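Jhosep Sotelo
25 June 2025

Thread on utility-room sinks, mostly on freestanding vanities in rooms with white walls and metal-type ceilings. I fit these for small workshops and annexes. Notes are from my own jobs, so adjust to yours.

Start with the floor. Put a level across the spot where the legs will stand, front to back and then side to side. A cabinet on slender legs shows every error in the floor. A cabinet on a plinth hides most of it.

Leg adjusters on the Manulska base have very little travel. If the floor falls more than they can take up, pack under the low leg with a hard plastic shim. Folded cardboard goes soft the first time somebody mops.

Height. I set the top of the counter with the legs at mid travel, then check again with the basin full. Water is heavy and cheap bases move under it.

Counter shape matters more than people think when the sink is near a walkway. Square front corners catch hips and tool bags. I specify a rounded front edge wherever the aisle is tight. It costs a little counter area and I have never had a client ask for it back.

Clearance in front: measure with two people in the room. One at the sink, one passing behind with something in their hands.

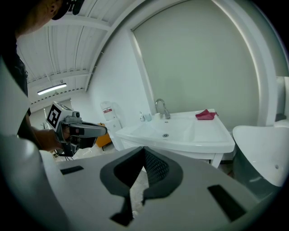

Filed under: Sinks & Vanities / Freestanding

White vanity, rectangular top with the rounded front edge, white cabinet base on legs. White wall behind, corrugated ceiling with the beams left exposed, fluorescent fixture overhead. Pretty typical of the rooms I get called to.

On light. One long fluorescent over a white room gives plenty of general light and poor light at the basin if the fixture sits behind the user. Stand at the sink and hold your hands over the bowl. If your own shadow covers them, you want a second small fixture on the wall side.

White on white also makes it hard to see whether the counter is clean. Wipe with a dark cloth once a week and look at the cloth.

Sealing the back edge. Clean with alcohol, let it dry, mask both sides, one continuous bead, tool it once, pull the tape while it is wet. I use the Bronitel neutral cure. The acetic one is fine on ceramic but I keep it away from painted metal trim.

Do not seal the legs to the floor. You will want to pull the unit out at some point to get at the valves.

Supply lines: I leave enough slack to slide the base forward 250 mm with the water still connected. Braided hose, no tight bends, shutoffs reachable without taking the doors off.

Trap. Bottle traps look neat and clog with grit. For a room where people wash off plaster or soil, use a P-trap with a cleanout and put a bucket under it before you open it. I say this having skipped the bucket in November.

Corrugated ceiling panels collect dust on the upper side of the beams, and it comes down when a door slams. Vacuum the beams before you run the bead of sealant. I lost about 65 minutes to this on the Effiong job, cutting out a bead full of lint and starting over.

Parts question from the replies: the adjustable feet I buy come from Wendis, bag of 504, which is a strange number and lasts me for years. They take the same thread as the Manulska originals. Check yours before ordering.

Another one from the replies: yes, you can fit a 1000 mm top on the shorter base, but support the overhang with a bracket to the wall. People lean on the free end.

Last item. After a week of use, put the level back on the counter. If it has moved, adjust the feet and look at the sealant line for a gap at the wall. Next thread will be on splash panels.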